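# Microfiber towels won't fold flat, one corner always puffs up

**Asmaa Ezzat**

Hi all! I've been slowly redoing my linen closet since January and I'm down to the last shelf, which is the cleaning towels. They're microfiber, gray (sort of greenish gray in some lights), and I have a stack of them that has to fit under a shelf I can't move. My bath towels went fine. My sheets went fine, even the fitted ones. These things are making me crazy.

I fold in half, then in half again, then bring the side over, and every single time the corner on the right rolls up into a little lump. The rest lies down okay apart from a wrinkle or two. Then I stack six of them and the pile leans like it's had a long night. 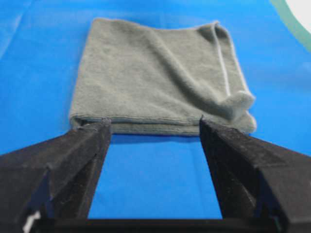
*One of the gray ones on my blue table cover — see the corner by the near edge, on the right.*

I've tried smoothing it with my palm and I've tried leaving a heavy cookbook on top overnight. The cookbook helped until I picked the towel up again. I don't own an iron and I'm not sure I'd want to use one on these anyway. Is it my folding or is it the towel? They're from a Prultby multipack, if that matters to anybody.

**nelis_laundryroom**

It's mostly the hem. On a lot of microfiber the stitching around the outside is pulled a bit tighter than the cloth, so the edge wants to curl, and when you fold a flap over you've got hem sitting on hem right at the corner. It has nowhere to go so it rolls.

What works for me:

- Shake it out hard and lay it down with the hem curling toward the table, so your first fold closes over it.
- Grab two opposite corners and give a gentle tug on the diagonal, then do the other two. Do this before folding, it's no use after.
- Fold in thirds the long way and tuck the hem edges to the inside. I stop a finger's width short of the edge on the first fold so the layers don't all end in the same spot.
- Then fold in half and put it on the shelf with the fold facing out.

Your flap looks like it went over at a slant, too. There's a diagonal crease running down that side, and I'd bet (can't swear to it from one picture!) that the lump is extra cloth from the slant. Open just that flap, square it up with the edge underneath and lay it back down.

Skip the iron, you're right about that. Check the tag before you put them on any kind of high heat.

**Kavanagh70**

i just roll mine and stand them up in a bin. never folded a cleaning rag in my life lol

**Asmaa Ezzat**

Nelis, the diagonal tug!! I did the whole stack this way after dinner and they're so much better. Three of them still have a bit of a bump, but I think those are the oldest ones and the hems have gone wavy, so I'm turning them into garage rags. The pile stands up straight and it clears the shelf.

Kavanagh, I did think about rolling, but the shelf is too low to stand anything up in. I might try it for the ones under the kitchen sink — I've got an empty bin down there already.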